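Station rules for hand-held gripper work: what's on your list?

waswood_bench
OK, I've finally got permission to rewrite the house rules for our demonstration stations and I'm way too excited about it. The current sheet is one page, was written for a different table, and still tells people to "secure the pendant" when we haven't had a pendant at these stations for ages. Everyone works with two hand-held grippers now, seated, one per hand, over a white board.

My draft so far:

1. Station number goes in the log before the first take. Read it off the floor, don't go from memory.
2. Both grippers opened and closed fully, five times each, before anything goes on the board.
3. Cables run back along the forearm. Nothing draped across the board.
4. Only the objects for the current task on the board.
5. Start and end every take with both grippers in view and still for a count of two.
6. If you drop something, finish the take and mark it. Don't stop dead.
7. Break after 20 takes.
8. Wipe the board at the start of each shift.

Tear it apart please! I'd love to see what other places do, especially for clear objects, because we're getting a lot of those this year.

kettlecorn_ray
Love this. We have something close to it in Medville and the thing that made the biggest difference was your number 5. Before we had the still count, the people trimming takes were guessing where each one began, and two people would guess differently. Now it takes them no time at all.

I'd argue with number 6 though. If the thing rolls off the table, what are they finishing? We say: on the board, carry on and recover it. Off the board, hold still, count two, end the take, mark it "lost."

waswood_bench
Oh that's good. On the board / off the board. Stealing it.

Banach_fan
Number 7 is too loose. Twenty takes of picking up a cube is nothing, and 20 takes of lowering something thin into a narrow opening will have your wrist complaining by lunch. The grippers aren't heavy until you hold one up in the air for a while. Go by minutes.

kettlecorn_ray
We tried minutes. People watched the clock and rushed the last take, and you could see it in the motion. Counting takes gave us cleaner endings.

Banach_fan
Then count takes and set the count per task. A flat 20 across every task is lazy, sorry. Somebody should do the task for an hour and pick the number before it goes out to the floor.

yolandi_f
Yolandi Fourie here, I train new operators at Escobedo. I'm with Banach_fan on this one, except I'd put a ceiling on it too, so a task owner can't write in 60 because they're behind. We use 20 as the ceiling and go down from there. Fine insertion tasks get 12.

And please, please add something about sleeves! Loose cuffs are my number one correction. They slide down over the handle and sometimes they brush the board. We ask for cuffs at the wrist bone or pushed up to mid forearm, your choice, but the same for the whole shift.

old_mill_dana
I see the point on cuffs, but we went too far with it and I'd warn you off. Our first version banned loose sleeves altogether and handed out elastic bands. People hated them and we had a month of takes where every single wrist looked identical. If the idea is to show hands doing things the way hands do them, some ordinary sweatshirt sleeves are fine. Keep them off the fingers and the moving parts and leave it there.

yolandi_f
Fair! I don't want bands either. "Clear of the jaws" might be the whole rule.

waswood_bench
Writing that down as: sleeves clear of the jaws and the handle. No bands.

Now the clear stuff. My worry is that operators can't judge the rim of a clear box against a white board, so they come down short, bump it, and nudge it off its spot. In April we logged 429 takes with one clear container and almost 20 were marked for a bump on the way in. I think that's pretty great, but my lead would like it lower.

kettlecorn_ray
That's a fine number for clear on white. Are you letting them lean in to look?

waswood_bench
There's no rule either way right now.

kettlecorn_ray
Make one. Ours says the head stays put from the first still count to the last. Look first, then start. If the camera is up at head level, leaning changes everything in the view.

nosipho_m
Disagree with ray, and quite strongly! If a person needs to lean to see the rim, that lean is part of how the task gets done. Tell them to keep their head locked and you get blind pokes. I'd allow slow leaning and forbid quick turns, especially looking up at somebody who walked past. (Nosipho Mokoena, Waswood, two stations over from the original poster, and yes I could have just walked over and told you this.)

waswood_bench
Ha! Come over anyway, I want your handwriting on the draft.

Banach_fan
Put the clear container's spot in the task sheet with a photo and let them reset it by eye between takes. Don't tape outlines on the board. We taped outlines for a whole batch of 700 takes and then wanted to use them next to a batch with no tape, and it was a headache for everybody downstream.

old_mill_dana
Seconding no tape on the board. Floor tape is fine, floor tape is great, keep the floor tape.

Also your number 8. Once a shift isn't enough if you have people resting grippers on the board between takes. Ours picks up gray marks by midmorning. But I wouldn't chase every smudge. A board with a little wear on it is a normal board. Wipe for crumbs and grit, leave the scuffs.

yolandi_f
Agree on grit. Grit under a clear box makes it rock. What are you doing about the idle hand? That's the one I never see written down. One hand is working, the other is parked, and new people let the parked one wander in and shade the object.

waswood_bench
Nothing yet! How would you word it?

yolandi_f
"The hand that isn't working stays low, near its own edge of the board, jaws open." Open is important to us because then it's ready to help, and we don't get a random opening motion halfway through.

nosipho_m
Yes to all of that. I've been saying "low and open" out loud to people for weeks.

waswood_bench
Adding it as is. Updated list:

1. Log the station number off the floor.
2. Full open and close on both grippers, five times.
3. Cables back along the forearm, off the work area.
4. Sleeves clear of jaws and handle.
5. Current task objects only. No tape or pen on the board.
6. Still count of two at both ends.
7. Drop on the board: recover and carry on. Drop off the board: still count, end, mark "lost."
8. Idle hand low, near its own edge, jaws open.
9. Takes before a break set per task, never above 20.
10. Slow leaning OK, no quick head turns. (still fighting about this)
11. Wipe for grit every 500 takes or at shift change, whichever comes first.

And since dana asked me by message what our clear-container setup looks like, two from station 4:

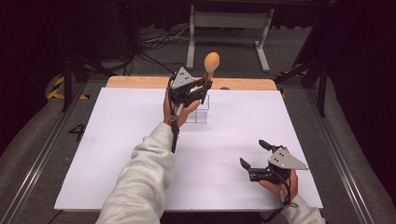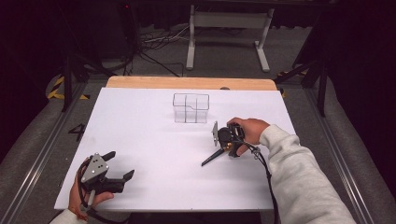

Station 4, clear containers on the white board, a gripper in each hand.

old_mill_dana
Thank you! The first one is exactly the idle hand rule, right hand low by the edge with the jaws open. I'd print it next to number 8.

kettlecorn_ray
And the divided one in the second is a much meaner object than I was picturing. All those inner walls. OK, I'll soften on leaning for that one. For the plain box I'm holding my ground.

nosipho_m
I'll take half a win.

Banach_fan
Number 11, 500 is too many. Otherwise I'd sign this.

Comments (3)

tinsnips: Borrowed the whole list for our two tables, changed the break ceiling to 15. The low and open wording caught on right away.

gravelpit_jo: Does anybody log left- and right-handed operators separately? We started to and I'd be curious how others write it up.

marlo77: Number 2 found us a sticky jaw on the very first morning. Great thread, please post the final sheet when it's printed!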